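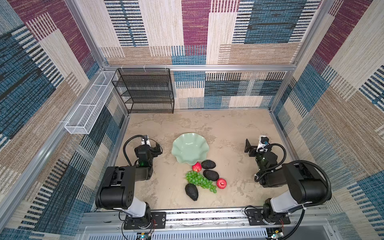

fruit to bowl, start layout, both arms

Bimanual fruit task: keep the fumbled grasps or toss them?

gristmill_9
26 Jul 2024
ok so quick background. Rino rig, two arms on the rail, teleop, recording through Vodow. Task is "put the fruit in the bowl." Grapes, apples, avocados, green bowl with the wavy edge. Either arm can do any piece, operator's choice.

Have 123 episodes. Went through them last night and tagged 16 where the operator fumbles something, lets go, goes back, gets it second or third try. All of those end fine, everything in the bowl. Just ugly.

Question is do I train with the ugly ones or cut them. First policy I trained (all 123) has this hesitating thing over the grapes, comes down, backs off, comes down. Looks exactly like my operators having a bad day. So my gut says cut.

But then I have even less data on the grapes going wrong, and the grapes ALWAYS go wrong.

Anybody been here

tallowbird
Keep them. Recovery is the most valuable stuff you have. Policy that has only seen clean grabs has no idea what to do the first time it misses, and it will miss.

oddsocket
disagree w/ tallowbird, or half disagree. Keep the recovery, cut the fumble. Those are different frames! If you train on the whole episode you're teaching it to fumble and THEN recover. It can't tell that the first part was a mistake. To the loss its all just what the human did.

tallowbird
in theory sure. In practice who is going to hand trim 16 episodes at frame level and get the cut right

oddsocket
16 is one coffee. come on

gristmill_9
I can trim 16. Where do you start the segment tho? From when the fingers open again? Or when the arm starts moving back down

oddsocket
From when the fingers are open and clear of the fruit. If you start any earlier the first action in the chunk is still "let go of grapes" and you're back to teaching letting go.

Also what chunk length. If it's long your trimmed bits are gonna be mostly padding.

gristmill_9
default Makori config, didn't touch it. will look

pennyweight
Jumping in bc we did nearly this same thing at the Ruverthorpe lab in January, different objects. My two cents, the hesitation is not from the fumbles. 16 out of 123 isn't enough to do that. It's from the clean ones where operators slow down over the grapes bc they can't judge depth. Pull up your end effector speed for the last bit before close, every grape episode, and plot it. Bet you it's a mess. Some people stop dead and look.

A policy with no sense of elapsed time sees "hovering over grapes, zero velocity" and the most likely next thing is... more hovering. Seen it lots.

gristmill_9
oh. yeah. I do that myself. I stop and lean over to look

pennyweight
everybody does. Stop doing it lol

How do your operators see? screen or direct line of sight?

gristmill_9
Direct, standing behind the rail. Wrist cams are recorded but we don't have them up on a monitor while driving

pennyweight
Put them on a monitor. It's the only view the policy gets of the fingers up close so if you can't do the grasp off that view it probably can't either. Good test for a whole dataset really. If the operator is using info the cameras don't have you get demos nothing can imitate.

tallowbird
+1 to this, strongly. We banned leaning.

gristmill_9
ok set up a monitor over lunch. Ran a handful. Way harder at first, then sort of better? The approach on the grapes is smoother cause you commit. You see the fingers come up either side and just close. 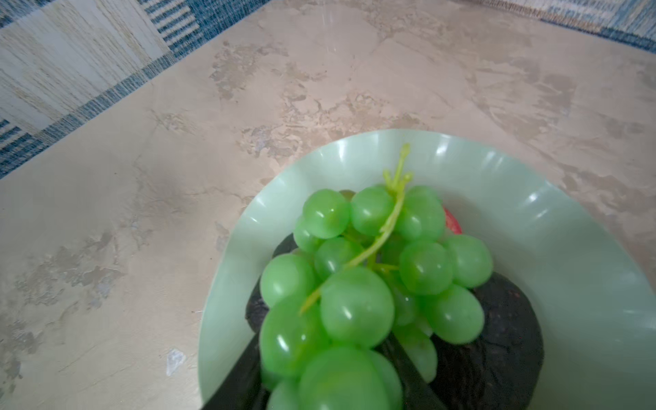
What I keep hitting is pieces on top of other pieces. If the bunch goes in last it lands on the avocados and then the question is whether it's "done" or whether the operator should fuss with it. One of us fusses. The other one drops it and walks away. So the end of the episodes is all over the place too, some have this long tail of poking around in the bowl with nothing changing.

Also set a 60 second cap per episode which made everybody worse for an hour and then better.

oddsocket
write down what done means. Literally a sentence taped to the rig. Ours says: last piece released, gripper above the rim, stop recording. No tidying.

gristmill_9
"no tidying" is going to cause a fight here but ok

mudlark_ee
gonna be the annoying one. do you vary the order? if grapes are always last the policy learns order from how full the bowl is, and if somebody hands it a bowl with an apple already in there it freezes

gristmill_9
Not on purpose no. Operators pick. I think in practice we go avocados, apples, grapes cause grapes are the worst and you put them off

mudlark_ee
that's a fixed order then. You just didn't write it down

tallowbird
I don't think fixed order is bad?? For a first dataset I WANT fixed order. Fewer modes. Get it working, then mix. People randomize everything on day one and then have a hundred episodes that each show a different task.

mudlark_ee
and then you "get it working" on one order and have to recollect everything. 123 episodes is days of somebody's life

tallowbird
You don't recollect, you add. The first set still counts.

mudlark_ee
only if it doesn't swamp the new stuff. which it does

pennyweight
You're both kind of right, it depends what gets asked of it at test time. If the eval is "all fruit on table, go" then fixed order, be happy. If the eval has partly filled bowls then you need partly filled bowls in the data, no way around it. gristmill what's the eval

gristmill_9
uh. We have not written the eval

pennyweight
ok write the eval first. everything in this thread falls out of that

oddsocket
seconding. also start positions. In the top pic the fruit's all bunched up right by the bowl. Is it always there?

gristmill_9
Pretty much yeah, we dump it near the middle so both arms can get to it. Bowl moves a little

oddsocket
so you're going to get a policy that reaches for that patch of table no matter what. Spread them out. Put the bowl on the right sometimes. Left arm only does left stuff, right arm only does right stuff, unless you make it otherwise.

gristmill_9
Fair. Reach is a bit of an issue in the back corner w/ the rack but yes there's room

mudlark_ee
also resets. do you reset by hand or do you drive the arm to take things back out of the bowl? bc if you drive it you can record that as a second task for free

gristmill_9
by hand. Hadn't thought of that, huh

tallowbird
Careful with that. We tried it, taking out of the bowl was way harder than putting in, fingers hit the rim, and we ended up with a load of junk we never used. "free" data that ate two days

mudlark_ee
worked great for us 🤷 different bowl probably

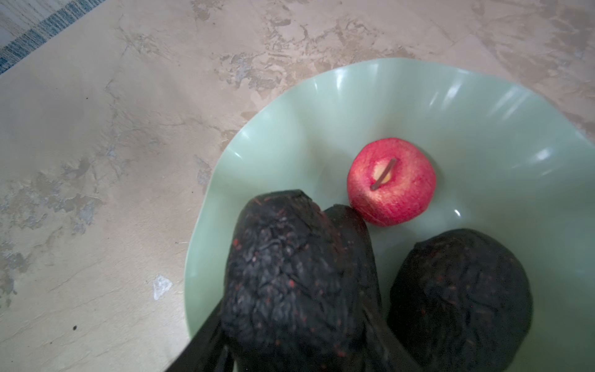
gristmill_9
Update on the background stuff since I went looking for shortcuts last night instead of sleeping. Occlusion maps on the wrist cams, wanted to see what it leans on when it decides where the bowl is. Some of it is fair enough, the rim is bright and wavy, it should use that. But there's a dumb little white chip on the counter left of the bowl, seperate from anything, and the map lights up on it. You can see it in the wrist shot with the apple and the avocados in the bowl. I had been looking at that picture for a week and never noticed the chip, I was looking at how much of the finger shows in that one, a big dark blur in the bottom left corner. The policy noticed.

pennyweight
classic. wipe the table between batches. Or don't wipe it, add MORE crumbs, move them around. Seriously either works

oddsocket
I'd wipe. Adding crumbs on purpose is how you end up with crumbs in the gripper

tallowbird
is it really using it or is the map just noisy? small high contrast thing on plain-ish surface lights up in basically every saliency thing I've ever run. paint it out in a few held out episodes and see if predicted actions move. If they don't move I wouldn't lose sleep

gristmill_9
good point, didn't do that. will do that

gristmill_9
ok painted it out. Actions on the approach move a tiny bit, well inside what you get from running it twice. So tallowbird wins, mostly noise. Wiped the table anyway.

tallowbird
I'll take it

mudlark_ee
what about your fabric walls, all that pattern. Feels like a way better landmark than a crumb

gristmill_9
Those are staying for now. They get in at the corners of the wrist view when the arm tilts. Same walls at test time so I'm calling it fine, if we move the rig I'll regret it

mudlark_ee
you will move the rig

gristmill_9
Anyway plan as of now:

trim the 16, keep only from open fingers on
plot speeds over the grapes, drop or redo the worst hoverers
wrist monitor on for all new collection, no leaning
done = last piece released, gripper above rim
next 60 episodes w/ fruit spread out and bowl moved
half of those start with something already in the bowl (mudlark)
other half same order as before (tallowbird)

Then retrain from scratch, not finetune. shout if that's stupid

oddsocket
not stupid. I'd log which operator did each one too, if you aren't. Vodow has a free text field on the episode, just use that. You'll want to split by person later and it's horrible to reconstruct

gristmill_9
we're not. Ugh. I can probably work it out for most of them, the fusser is pretty obvious

pennyweight
retrain on the trimmed old set by itself before you collect the 60. otherwise you change five things at once and can't say which one fixed the hovering

gristmill_9
that's a whole nother day of gpu but yeah ok

tallowbird
And also one run with the 16 left in whole, so we can settle it

oddsocket
yes please. same seed

gristmill_9
queued both. trimmed one goes first, will post numbers when the second's done

mudlark_ee
what's the chunk length btw, you never said

gristmill_9
checking, it's whatever Makori ships with, I'm not at the machine rn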